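Getting an old notebook going again with a light Linux

My notebook is old enough that the fan used to start up before I did. I was ready to buy one of the cheap Trondley models, and then Naomi Laizer talked me into trying a lightweight Linux first. It took me one Sunday afternoon, and I'm still using the thing (I'm typing on it now!).

First, copy off everything you want to keep. The install wipes the drive, photos and all. Then grab a USB stick with nothing important on it, download the system image, and write it to the stick with whatever writer tool you like. I used Flimerell and it was fine, just slow.

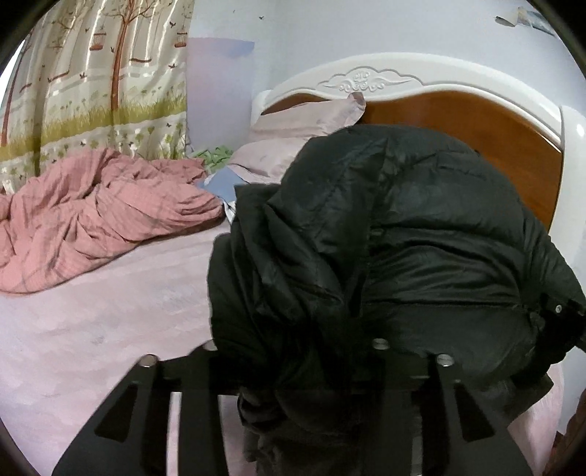

How much free space do I need?
Plan on 40 GB for the system and your programs. My drive is 80 GB and I still have room for music.

Next, plug in the charger, put the stick in and restart while tapping the boot menu key. On mine it's F12, on Naomi's it's Esc, so try a few. Pick the USB stick and choose the "try it" option before you install anything. Check the Wi-Fi, the sound and the touchpad. My Wi-Fi didn't show up until I restarted a second time, so don't panic.
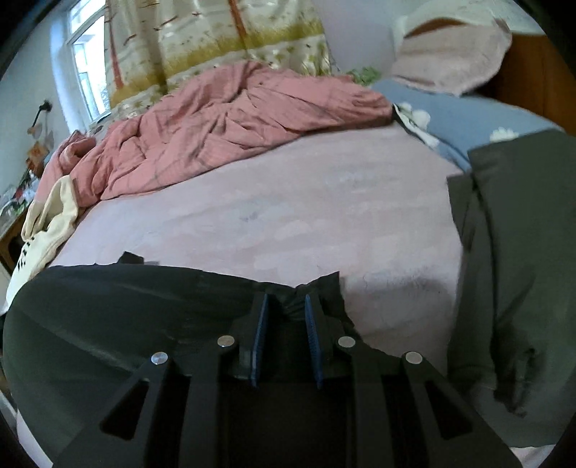

Dark grey fabric over a pale pink sheet

When you're happy, click install, choose your language and keyboard, and let it run. Mine asked for a password 3 times along the way, which got old fast. Pull the stick out when it tells you to, restart, and run the updates before you add any programs. With 2 GB of memory I keep the browser to a handful of tabs, and video plays fine as long as I close everything else.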